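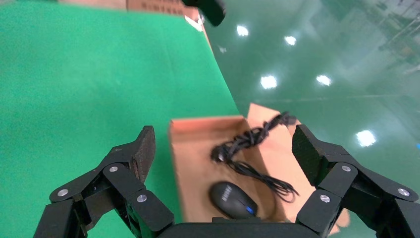 Speaker notes – "What the Return Costs"
Evening talk, Purngate library, small hall
Bożena Tomaszewski

Before starting: check the microphone, put water on the left side, ask Agathe Caron to keep time from the second row. She lifts one hand at ten minutes to the end.

OPENING (slow, do not read)

Good evening. Thank you for coming, and thank you to Agathe for the invitation. I will speak tonight about things we buy and send back. I worked six years in the returns office of Drireo, a shop that sells clothes and small goods for the home through the internet. My job was to read the little forms which people put inside the parcel.

Ask the room: who has sent something back this year? Wait for the hands. Then ask: who knows where it went after? Wait again.

PART 1 – THE FORM

The form at Drireo had 10 reasons to choose from. Too big, too small, wrong color, came late, and so on. The last one was "changed my mind". When I started I believed it was the most used. It was not. People do not like to mark it, they prefer to say the shirt is too small.

In one October we received 1,584 parcels back. I read all the forms from that month a second time, for my own interest, and I found 263 with something written by hand in the margin. Nobody had asked for it, there was no space for it. Read two of them, not more:

"The blue is lovely but my mother says it is the blue of a hospital."

"Sorry. It is a very good lamp."

Pause after the lamp. People usually laugh and it is good to let them.

Say: the form wants one reason, but the decision to send back a thing has often two or three. The fit, the money, the opinion of a mother.

PART 2 – THE WAY BACK

Explain the path, with short sentences. The customer brings the parcel to a pickup shop. A van takes it to the depot, in our case Dullstead. There a person opens it, looks at it, and decides: sell again, clean and sell cheaper, give to a dealer, throw away.

Here tell about Valentin Le Goff, who taught me this work. He could refold a shirt so it looked new from the factory, and I never learned it well. He told me that the shirt itself was quick. The slow part was everything else in the parcel – the lost label, the missing button bag, the belt that belongs to another dress.

Important to say clearly: the price of the item does not change how long a person needs to check it. A cheap scarf and an expensive coat both must be opened, smelled, looked at under the lamp. For the scarf, the checking can cost more than the scarf. This is why some shops tell you to keep it and give you the money anyway. It feels like a present. It is a calculation.

If someone interrupts with a question about burning clothes: answer short, I only know what I saw at Dullstead, and promise to come back to it.

PART 3 – BUYING TWO SIZES

Be careful with the tone here. Last time, in Mbwambo's bookshop, one lady thought I was scolding her. I buy two sizes too, for my son, who grows without informing me.

Tell the trial. For one season Drireo wrote the measures of the garment itself on the page, taken flat on a table, and not only the letter of the size. Gaspard Picard measured 900 pieces with a tape. He hated it by the end. The notes about size became fewer, but the notes about color became more, and we never understood why. I leave this open. Maybe somebody in the hall has an idea.

PART 4 – WHAT I DO NOW (keep it under five minutes)

– I measure a shirt I already like and I write the numbers on a paper in my wallet.
– I leave the basket overnight.
– When I return, I do it in the first days. A winter coat that comes back in spring has nearly no buyer.
– I put everything back in, also the small bag with the button.

QUESTIONS

Kalliopi Lazaridis will carry the second microphone. Repeat each question for the people in the back. If there is silence, ask about the color problem again.

Thank the library. Remind them that the chairs must be stacked along the wall by the window.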